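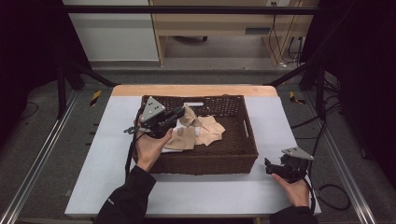 Forum Loltarine – Entraide robotique et automatisation
Rechercher dans les sujets…
Temps de lecture : 4 minutes
Rubrique : Manipulation > Apprentissage par démonstration > Textiles

Démonstrations avec pinces tenues à la main : pourquoi ma politique échoue-t-elle au moment de saisir le tissu dans le panier ?

Publié par vieira_labo, le 1 mai 2021

Bonjour à tous,

Je m'excuse d'avance pour mon français, ce n'est pas ma langue maternelle, je vais essayer d'être précis.

Je travaille sur une tâche à deux bras : prendre un linge froissé dans un panier en osier et le poser sur la table. Pour collecter les données je n'utilise pas la téléopération. L'opérateur tient directement une pince dans chaque main, avec une plaque triangulaire fixée dessus, et il fait le geste lui-même. Le linge est beige, le panier est brun foncé, la table est blanche. J'ai choisi ces couleurs pour que la segmentation soit facile.

J'ai enregistré 184 démonstrations en avril. J'ai entraîné une politique par clonage de comportement, qui prédit des positions relatives de la pince sur un horizon court. Ensuite j'ai fait 64 essais sur le robot et j'ai obtenu 39 réussites. Les échecs se ressemblent beaucoup : la pince gauche descend au bon endroit au-dessus du tissu, elle se ferme un peu trop haut, et elle remonte vide. La politique continue alors comme si le linge était pris. Le bras droit vient le chercher dans l'air, où il n'y a rien.

J'ai vérifié le calibrage deux fois. L'erreur de position mesurée sur une mire est petite, en tout cas plus petite que l'épaisseur d'un pli. J'ai aussi essayé un réseau plus grand, sans différence que je puisse voir.

Est-ce que le problème vient de la méthode (l'humain sent le tissu avec la pince et le robot ne sent rien) ou de mes données ? Et est-ce que je dois enregistrer de nouveau toutes les démonstrations ?

Merci beaucoup à ceux qui prendront le temps.

arell_m

Bonjour,

J'ai rencontré presque le même comportement sur le projet Vuvasside, avec des serviettes dans un bac. Je ne peux pas affirmer que votre cause est la même, mais voici dans quel ordre je chercherais.

Premièrement, la synchronisation. La position de la pince et son ouverture arrivent souvent par deux chemins différents, et le retard n'est pas identique. Chez nous, l'ouverture était en avance de quelques images sur la position. Pour un cube en bois cela ne se voit pas : on ferme un peu tôt et on attrape quand même. Pour un tissu qui est au fond d'un panier, la pince se ferme pendant qu'elle descend encore, et le résultat est exactement ce que vous décrivez. Faites un test simple : frappez la table avec la pince en la fermant au même instant, dix fois, et comparez les deux courbes.

Deuxièmement, la hauteur du tissu. Si dans vos démonstrations il forme toujours un pli bien relevé, le réseau peut apprendre une hauteur moyenne de fermeture et ne plus beaucoup regarder l'image. Il faut des cas où le linge est presque plat au fond, et d'autres où il est contre le bord. Nous avons ajouté 32 démonstrations de ce type, sans jeter les anciennes, et c'était suffisant pour voir une nette amélioration.

Troisièmement, les reprises. Un opérateur habile ne rate presque jamais, et donc le réseau ne voit jamais une pince vide au-dessus du panier. Il faut rater volontairement : fermer trop haut, remonter un peu, redescendre, saisir. Attention cependant, si vous gardez le début de ces séquences dans l'entraînement, vous enseignez aussi l'erreur. Nous coupons tout ce qui précède le moment où l'opérateur commence à corriger.

Pour le toucher, vous avez raison sur le principe – l'humain sent la résistance et appuie un peu plus. Mais je ne mettrais pas un capteur de force avant d'avoir vérifié le premier point.

tissu_et_vis

Mets plus de données. Avec 184 démos c'est normal que ça rate, les tissus c'est toujours pénible. Sinon change de panier, l'osier ça accroche.

kestrel_dj

Je ne suis pas tout à fait d'accord avec la réponse précédente. Le nombre compte, mais si toutes les démonstrations ont le même défaut de retard, en ajouter ne corrige rien.

Une remarque sur l'évaluation : notez séparément « saisie réussie » et « tâche réussie ». Avec un seul chiffre à la fin, on ne sait pas si le bras droit fonctionne bien, puisqu'il ne travaille que lorsque le gauche a réussi. Et gardez les mêmes dispositions initiales du linge pour comparer deux versions. Nous posons en transparence une photo de départ sur l'image de la caméra et nous replaçons le tissu à la main, c'est long mais les résultats deviennent comparables.

Pour le panier, je le garderais. Vérifiez seulement qu'il ne glisse pas sur la table quand la pince touche le bord.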